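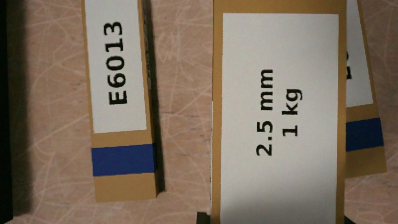

# Shop tips: running a consumables bench with a picking arm

The crib at Jidside has had an arm picking welding rod, grinding discs and small fasteners since September. The tips on this page come from the people who work next to it. They cover storage, labels, the table, the shift handover and what to do with the hours that used to go into fetching things. Most of them apply to any shop with an arm and a bench, and several are just good crib habits that we had let slide.

## Labels

Put every box label up. People will turn a carton over to find the print. The arm on our bench only gets a view from overhead, and a carton lying on its face comes back as an unknown and waits for a person.

It doesn't matter much which way the print runs. Sideways text reads fine as long as all of it shows. Two boxes shoved together with one label half under the other is a much bigger problem.

Don't write on the label. We used to mark opened cartons with a big X in paint marker, right across the rod number. Mark the end flap instead, or tie a tag on.

Keep packing tape off the print. Clear tape shines under the bench lights and the numbers wash out. If a carton needs taping, run the tape around the end.

If a label is torn or greasy, retype it before the box goes back in stock. Copy the classification, diameter and weight, in that order, and the lot number underneath in smaller type. Check the new label against the carton before you throw out the old one. E6013 and E7018 are easy to swap when you are typing a stack of these at the end of a shift, and they are different rods for different work.

Treat size and type as two separate checks. A carton can say 2.5 mm and 1 kg in large print on one face and carry the rod number somewhere else. If the arm only reads one face, the pick list has to know which face that is. We lost most of a morning to this before we sorted the stock by which panel was facing up.

## Spacing and the table

Leave room on both sides of a carton. The gripper has two fingers and both have to get down past the cardboard. A good test is your own hand: if you can't get your fingers down both sides without moving the next box, the arm can't either.

Set long cartons parallel. A box that is a little crooked is usually all right. A box lying across two others will stop the job.

Scratches on the table are fine. We worried about this and nearly bought a new top. A year of sliding steel across it hadn't hurt anything the arm cared about. What does cause trouble is loose stuff: strapping ends, cardboard dust, a stray rod. Sweep the surface at the start of each shift with a bench brush. Don't use compressed air, which puts the dust on the camera cover.

Wipe the camera cover with a dry lens cloth once a shift. Shop rags have grit in them.

Watch for shadows from things people hang nearby. A jacket on the upright was enough to darken one end of the bench, and the reject count went up until somebody moved it. Hooks are now on the far wall.

Don't lean on the table to read your phone. It moves.

## Keeping rod in good shape

None of this changed with the arm, but the arm doesn't notice when it is being ignored, so a person has to.

- Store cartons off the floor and away from outside walls.
- Oldest stock goes to the front. The arm takes whatever the list says, so put the lot number on the list.
- Don't send a crushed carton through. Open it, look at the coating, and set aside any rod that is chipped or has bare spots.
- Low-hydrogen rod goes by the maker's directions for sealed storage and oven holding. We took all of it off the bench and it is still handed out by a person.
- Opened cartons go on their own shelf. A part carton weighs less, and if the scale check is on it will be rejected anyway.
- Keep rod away from the parts washer.

A carton should be gripped on its long sides, near the middle of its weight. If you see fingers closing on one end, press hold and move the box. Rod is heavy for the size of the package and a carton held at the end will tip, and then you are sorting rod with chipped coating.

## Working beside it

The bench has a marked line on the floor. Stay behind it while the light is green. To reach in, press hold, wait for amber, then reach. Everybody was careful for the first couple of weeks and then people began timing the arm and darting in for a disc. The gate went on after that. If you have a bench without a gate, get one before your people learn the rhythm.

Take off loose gloves and tie back sleeves before you reach in, even on hold.

Know where the stop button is from both sides. Have each new person press it on their first day, with the arm running, so they find out how it feels and how to bring the job back up. People who have never pressed it hesitate.

Clear a reject before you restart. The screen lets you skip, and skipping is fine for one item. Skip three and the tray no longer matches the paper.

Don't correct the arm by hand while it is moving a box. It will look like it is about to put a carton down wrong, and sometimes it does. Let it finish, press hold, and fix it.

## What it changed for the crib staff

The crib had 209 line items when the arm was set up. It handles the cartoned goods and the boxed fasteners. Anything soft, loose, long or odd is still picked by hand, and that is more of the stock than we expected.

Walking is down. The morning issue used to mean a line at the window while one person went back and forth to the shelves. Now the trays for the first jobs are made up before people clock in, and the window is for questions and exceptions.

The exceptions are harder work than the old routine. When the easy picks are gone, what is left for the person is the torn label, the wrong count, the welder who needs something that isn't on his list. Plan for that. If you put your newest person on the window with the idea that the machine does the job, they will have a rough time. We pair them with someone for 15 shifts before they run it alone.

Pay attention to who used to pick things up by chance. The old crib hand knew a job was going badly when the same welder came back for rod again and again, and would mention it. A tray system won't mention it. We now print reorders by job on one sheet and the lead hand reads it at lunch.

Rotate the jobs. Loading cartons onto the bench for a full shift is dull and hard on the shoulders. We switch at each break, loader to window, window to stock.

Hours were the first question everyone had. Ours stayed the same. Two people went half time to the tool repair bench, which had been behind for years. Tell your crew what the plan is before the crate shows up. We told them afterward, and it cost us some goodwill that took a while to get back.
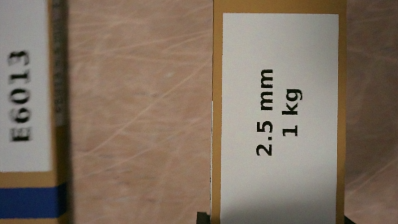
Ariel Cabanatuan wrote to say that the loading is where the time goes at Flernham. They saved the walking and then spent it again squaring up boxes, until they cut a set of plain wood spacers and left them on the table between the rows. The spacers hold the gap and the loader doesn't have to judge it. Ariel's other point was about the reject bin. Theirs was behind the arm, so each reject meant a full stop, and moving it out past the line made more difference than any setting they changed.

We tried the spacers. Paint them a flat color that doesn't match the cartons, and keep them lower than the boxes so the fingers clear. Ours are cut from scrap with the corners sanded.

## Shift handover

Write these down in the book by the window:

1. What was rejected and why, if you know.
2. Any carton moved by hand from its usual spot.
3. Labels retyped.
4. Anything skipped on the screen.
5. Stops, with the time.

Read the last page before you start the first job. If a stop has no reason next to it, ask the person who wrote it. Do it before they leave the parking lot.

Leave the bench empty at the end of the day. Cartons left out overnight pick up dust and damp, and the morning loader will assume they are the start of the first tray.

## Small things that helped

Put a tray number on both ends of the tray.

Buy rod in one carton size where you can. We had three sizes of the same product from different orders and the arm needed a separate setting for each.

Tell your supplier about the labels. Zawadzka now packs our cartons with the printed side up on the pallet, which they did after one phone call and at no charge.

Keep a paper pick list for every tray. When the network went down we picked 13 trays by hand off the paper and were caught up by lunch. Keep the step stool too.

Let the crib staff change the tray layout themselves. Ours have redone it eight times and the current one puts grinding discs next to the rod, since the same people ask for both.

The Fisham shop has asked for a copy of our bench drawing. Anyone else who wants it can pick one up at the crib window. The spacer sizes are penciled on the back.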